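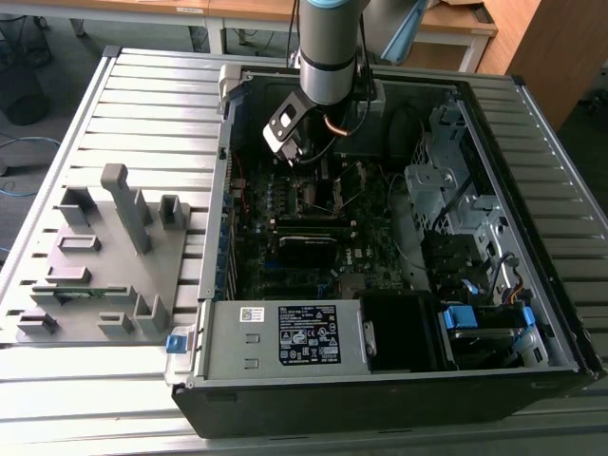

218 shares | 14 comments

I read the obituaries before the weather. Have since I was a kid, when my grandmother spread the Prorndale paper across the kitchen table and went straight to the back page, coffee in hand, muttering "well, I'll be" every couple of minutes. I used to think it was morbid. Now I've got 622 of them clipped and stuffed in shoeboxes, so you can guess who I turned into!

What I love is the small stuff. Where somebody worked is fine, and so is the list of cousins, but give me the woman from Tresport who bowled a 698 series and made sure her kids put it in print. Or the retired mail carrier who "never once liked a casserole." I laughed out loud at that one on the bus (people stared, I didn't care).

The paper charges by the line now, and you can tell. Back in August I laid a stack from 2000 next to this year's, and the new ones are so clipped! Dates, church, survivors, done. I get it, money's tight and grief is exhausting. Still, if you're ever the one stuck writing it, spend the extra few bucks on the casserole line.

I've started mine, by the way. So far it says I made a decent pie crust and lost every argument about parking. My sister wants the parking part taken out. It's staying in.

31 comments | Share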